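# Strawberries for Oprea

Ileana had the black plate out before the kettle was on. Crumbs from breakfast still lay across the table, and she left them.

"Two skewers?" Mircea asked from the hall.

"One. Oprea eats like a bird."

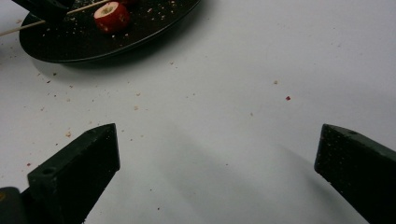

*Reading time: 2 minutes*

Her mother had always taken the middles out of the strawberries, so Ileana did too. It took longer. The rings were hard to get straight on the stick - push too fast and they tore. 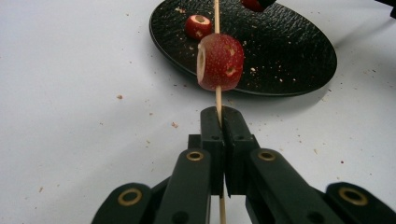 *One piece on the skewer, the next on the plate.*

Mircea came in with the mail and stood reading a letter from the landlord. The rent was going up to 700 in August.

"Can we do that?" he said.

"Not this minute." She laid the stick down across the plate.
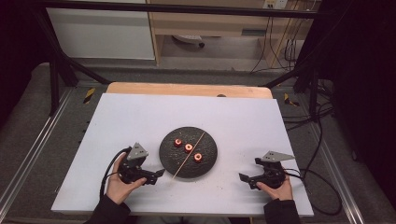

He put the letter under the bread box and went to find a clean cup. At four the bell rang, and she called down that the door was open.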